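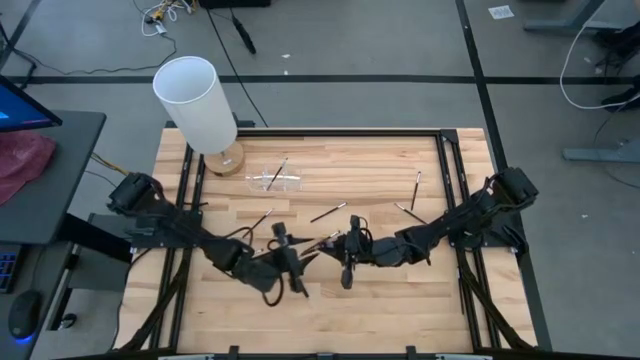
Handout 6: Demonstration notes, Skultum lab visit

Host: Demetrius Oyelaran. Notes: Ovidiu Pascu.

Setup. Two arms on a shared extrusion frame, one per side, each with a two-finger gripper. The task is to pick up paintbrushes scattered on the table and place them in the clear container.

Why brushes. The handle is thin, so a small error in lateral position means a missed grasp. Orientation matters too: the jaws have to close across the handle, and a brush lying at an angle requires wrist rotation before descent.

Workspace overlap. Both arms reach the middle of the table. Brushes there can be assigned to either arm, and the planner must keep the other one clear.

Data. The host quoted 1,495 recorded episodes for this task, out of 2,892 for the station as a whole.

To prepare for the next session:
Sketch the reachable area of each arm and shade the overlap.
Write a rule for assigning a brush to an arm. State what happens in a tie.
Read the Fovico notes on grasp width.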